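ok thread time, robotics club end of term project, posting from the lab so sorry for typos

task is wiping a whiteboard. two arms, one tabletop board, one eraser. sounds easy. we have 6 sessions left and then demo day in June

team is me, Triin Uibo on the training code and Darius on everything that has screws in it. Žydrūnas Venckus supervises and brings biscuits

first week we tried scripting the whole wipe by hand. terrible. moved the board a tiny bit and the arm was cleaning the table

so now we drive the arms ourselves, record it, and train on that. goal is 50 good runs, we have 15. Triin is being very strict about what counts as good

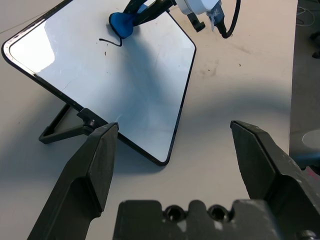 eraser down at the top of the board, wrist cam view from the other arm

things that bug me – glare. big white patch on the left of the board and the marker line is so thin. plus the arm throws a huge shadow over the other half

Darius wants to move the lamps. I want thicker markers. we are doing niether until run 20 or so because Triin says dont change the setup halfway thru

also pressing too hard tips the board stand. 7 runs thrown out for that alone, all mine lol

team name is Judano btw, dont ask, it won the vote

ok back to it, next post when we hit 50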